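Uditz Library Ends Bag Limit After Summer of Discontent
September 22, 2019

UDITZ - The public library in Uditz has dropped its limit on how many books a person may carry out at one time, closing a dispute that began in May over the size of a bag.

The old rule let cardholders borrow 20 items per visit. In May the library board cut that to 8, saying that shelves in the mystery section had been left, in the words of the notice, "visibly discouraged." The notice went up on the front door on a Friday-sized sheet of yellow paper and was taken down and put back up several times over the following weeks by people who did not leave their names.

The board's reasoning was that the average borrower takes home more than he or she can read. Few in town disputed this. What they disputed was whether it was any business of the board's.

"I have never finished a library book on time in my life, and I have never pretended otherwise," said Crescencio Arellano, a retired surveyor who has held a card in Uditz since the library was one room above the feed store. "I like having them in the house. They make the place look as if somebody thoughtful lives there."

Arellano became the public face of the opposition more or less by standing closest to the microphone. At the June meeting he proposed that the limit be set by bag: whatever fit in one ordinary bag, carried by its owner without help, could go out the door. The board agreed to try it for the summer and spent the rest of the meeting, and most of the next one, on the meaning of "ordinary."

The definition they settled on ran to two pages. It excluded luggage, anything with wheels, pillowcases, and "garments used as bags." It said nothing about how many trips a person could make to the car, an oversight that was found by the public before the end of the first morning.

By July the circulation desk had stopped counting books and started judging bags, a job for which the staff had no training and, by most accounts, a good deal of natural talent. A customer with a hiking pack was sent home. A customer with the same hiking pack, folded at the top, was let through an hour later. The hardware store on Crenshaw Street sold out of canvas bags and ordered more, and then ordered the next size up. 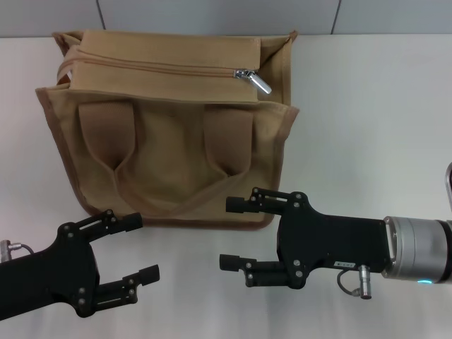 Does the change apply to movies and magazines as well as books?

Everything with a barcode is covered, except for the museum passes and the cake pans, which are still one to a household. The cake pans have a waiting list and the library would like the heart-shaped one back.

Under the policy adopted this week, there is no limit by number or by bag. Loans still run three weeks, with two renewals if no one else has asked for the item. Late fees stay where they were. The board did add one sentence asking borrowers to "leave something for the next person," which passed after a long discussion of whether it could be enforced. It can't.

The library counted 200 more loans in August than in the August before, a figure the board's chair described as encouraging and the shelving staff described in other terms. Return bins filled up over two weekends, and a third bin has been borrowed from the library in Brorden, which has asked in writing when it might expect it back. The loan period on the bin is three weeks.

Supporters of the old limit have not gone away entirely. A petition to restore it collected 70 signatures before it was misplaced at the reference desk, where it later turned up inside a returned atlas. It was presented to the board in its somewhat flattened state and received with thanks.

The mystery section, meanwhile, is emptier than it was in the spring. Two of the shelves have been filled for now with gardening books turned face out, and a hand-lettered card on the end invites readers to consider something new.

Arellano checked out an armload on the first day of the new rules, including four novels he says he has borrowed before. He plans to start one of them after the tomatoes are in.

The library will close early next week for carpet cleaning. Books due on that date may be returned the following morning without a fine.

Contact the newsroom | © 2019 Uditz News | Back to top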